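Call for participants: home sorting and tidying study, Ullden
Posted 17/03/2026

Do you have opinions about where the glasses go? Have you ever come home to find your sandals next to the fruit bowl and moved them without a second thought? Then we would love to have you!

We are looking for 70 people to take part in a study of how folks put everyday household things away. It runs at the Schwaiger building in Ullden, with a second round in Skarkville in September if we still have places to fill.

What you will do
You sit down at a table with a small mix of items on it: dishes, glassware, shoes, a stand or rack of some kind. You sort them however makes sense to you, talk us through your choices, and then do it again with a different mix. We have 131 items in the collection so far, bought mostly at yard sales in and near Vusville, and they are a cheerful bunch. Some sets are easy. Others start real arguments (does a saucer with no cup still belong with the dishes?), and those are the sessions we enjoy most.

Each visit is made up of 20 short rounds with a break in the middle, and takes about 70 minutes. There is coffee, and the break is as long as you want it to be.

Who can sign up
Anyone 18 or older who can comfortably lift a bowl or a pair of shoes. You do not need to be neat. Messy people are very welcome, and so are roommates and couples, though we will book you separately so you don't copy each other.

What you get
A 20 dollar grocery card per visit, handed to you before you leave, plus bus fare if you come in from Vusville.

How to join
Write to Emerson Meireles, study coordinator, at the Ullden front desk, or leave your name and phone number on the sheet by the main entrance. Please tell us whether mornings or evenings suit you better, and whether you are left-handed. We set the table up a little differently for lefties.

The table for one of the mixes, with the wine glass hung on its stand, the flip-flops in the middle and the orange bowl over on the right:
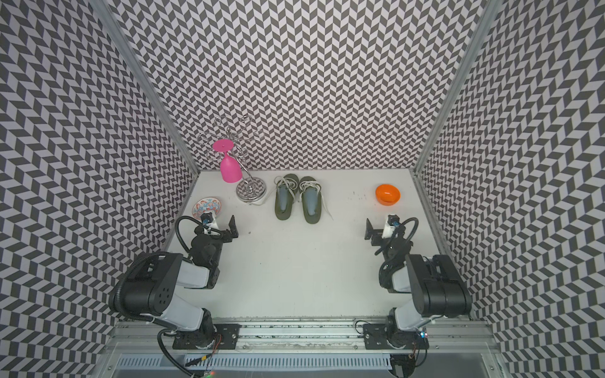 Places are given out in the order we hear from people, and you are free to stop at any point during a visit and still keep your card.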